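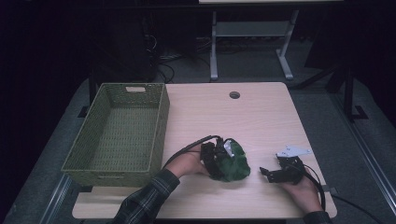 Photo: posted by fardale_folder

Small baskets for cloths and tees, who's a convert?

fardale_folder
OK I'm officially hooked on sorting into baskets. Green woven one on the left side of the table, pile of wrinkled cloth in the middle, and I just work through it (the green stuff gets its own basket, yes, I color match, let me have this!). I did the whole linen closet in November and it still looks good. Does anybody else fold before it goes in the basket, or do you just drop it in?

bulalura2
Love that olive color! I fold everything in thirds and stand it on edge so I can see what I've got. Mine's a Wiline basket, the short one, and it holds a stack of kitchen towels like it was made for them.

mopbucket90
Drop it in. It's cloth. I folded rags for 7 years and then quit, and my rags work exactly the same.

fardale_folder
Rags, sure! But a soft tee that's been balled up comes out looking like a paper bag. I'd have to iron it and I am not ironing.

tinyhallway
With mopbucket on this one. What matters more to me is the handle. The cut-out kind in the end wall is so good on a high shelf, you just hook your fingers in and pull. I had a set with no handles and gave them away.

bulalura2
Cut-outs are great until you fill past them and a sleeve pokes through. Keep it a little low.

mopbucket90
See, a sleeve poking through is how I know what's in there.

tinyhallway
Ha, free label!

quiltpatch1000
Question about the weave. Does anybody get snags? I had one with a rough floor and it grabbed every knit I owned. I ended up lining it with an old pillowcase.

fardale_folder
None so far, but I'm mostly doing cotton. The pillowcase is smart, stealing that. Also jealous of anyone with a deep table, I want the basket at the long end and all the folding room in front of me.

bulalura2
Turn it so the long side runs front to back like you have it, you get more elbow room. I do 2 side by side that way and it still leaves space for a coffee.

quiltpatch1000
Coffee next to clean laundry, you're braver than me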